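Surplus Equipment Program: Changes for the Coming Term

The Fitzsimmons Library District will revise its procedure for the disposal of surplus office equipment beginning in June. The revision applies to all 4 branches and replaces the practice under which each branch arranged its own collections. Branch managers have received the full procedure in writing.

Under the new arrangement, items to be retired must be entered on the surplus list before they leave the building. The list will be reviewed once a month by the business office. Desks, shelving and public seating will be offered first to other branches, then to schools within the district, and finally to the public sale at the Jurka Street annex.
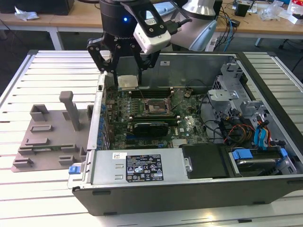

Staff are reminded that furniture bearing a grant sticker may not be sold or given away until the grant period has closed. Questions about a particular item should be sent to the business office with the sticker number and the branch name.

Computers and other devices that may hold patron or personnel records follow a separate path. They are to be kept in a locked room until signed out, and they may not be offered at the public sale with a storage drive in place. The district has entered into an 18-month agreement with Warkatex for the collection and recycling of this equipment.
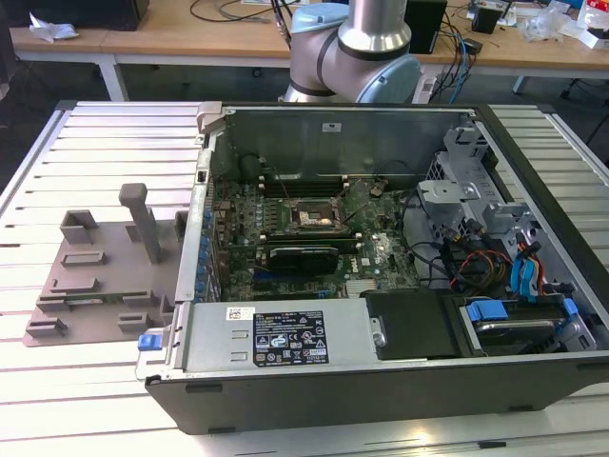
An open desktop computer with its side panel removed.

Collections will take place at the Jinerach branch, which has the only loading dock in the district. Other branches should request a transfer at least 10 working days ahead. Requests for fewer than 3 items will be held and combined with the next scheduled transfer.
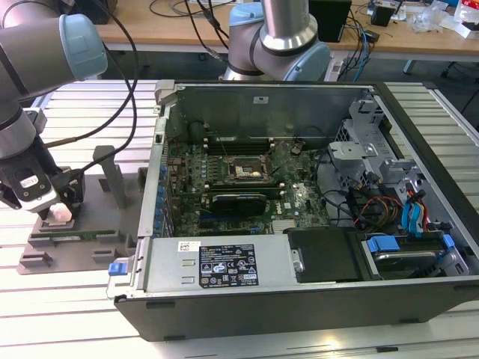 Proceeds from the public sale will continue to be credited to the general collections fund. Schools wishing to be placed on the notice list for furniture may apply at any branch service desk. Applications made under the earlier procedure remain valid and need not be submitted again.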